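About us

Skornel is a company for the care of workplaces. We clean and prepare offices, waiting rooms, meeting rooms and the common areas of larger buildings. The firm was founded in 1936 as a window cleaning business with one handcart, and the handcart is still in the entrance of our main office. Today we are roughly 300 colleagues, and a part of the daily work is done together with robots.

How we came to automation

In our trade much of the work is done bent over. You pick up what lies on the floor, you take bottles from low tables, you put the cushions straight, and then you do the same in the next room. Many of our people have done this for a long time and they feel it in the back and in the knees. When we asked them which tasks they would gladly give away, the answer was very clear: the picking up and the tidying of seating areas.

So we started with these tasks. Together with the engineering office Zheng we prepared two-armed robots for the tidying of lounges and reception areas. The first building was the Istano business centre, and the second was Draltano, where the rooms are smaller and the furniture stands closer together. We learned a lot in Draltano, mostly about chair legs. 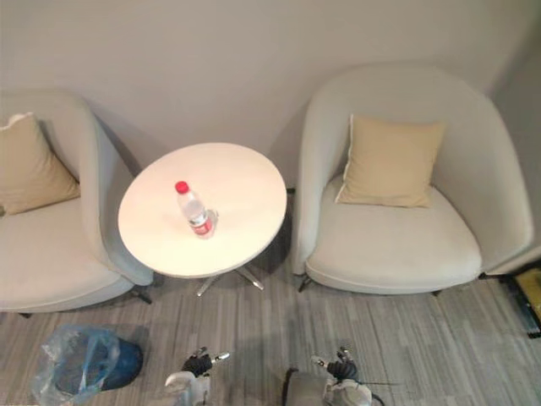
The work is shared in this way. A colleague opens the area and decides what has to be done there. The robot does the collecting and the putting in order, at its own speed, and this speed is not high. The colleague meanwhile does the work which needs a good eye: glass, stains, plants, the kitchen corner. At the end the colleague checks the area and signs for it. A robot does not sign for anything with us.

What has changed for our people

We promised before the start that no employee would lose the place because of a robot, and this promise is written in the works agreement. Some duties have changed, however. Two new roles exist now, the robot guide and the area planner, and both were filled from our own teams. The training takes place in paid working time. You do not need a technical school for it, but you need patience and you should know the building well.

Not everything became easier. A guide walks less and looks more at a screen, and some colleagues did not like this and went back to their former work. We find this completely in order. There were also complaints that the teams talk less with each other during the shift. For this reason we moved the start of the shift, so that everyone can have a coffee together before the first room.

Umesh Rathore leads our training. He began with us as a cleaner on the evening shift and he still takes over a shift when somebody is ill. "I tell new guides that they may stop the robot whenever they want," he says. "They do not have to explain it to me first."

Working with us

In July we opened a small training room in our main office, where customers and applicants can try the work for themselves. Visits are possible by appointment. Applications are welcome for all teams, with or without robots, and also in part time. Please write a few sentences about yourself and tell us which hours are suitable for you.

Page last updated: 2024-09-11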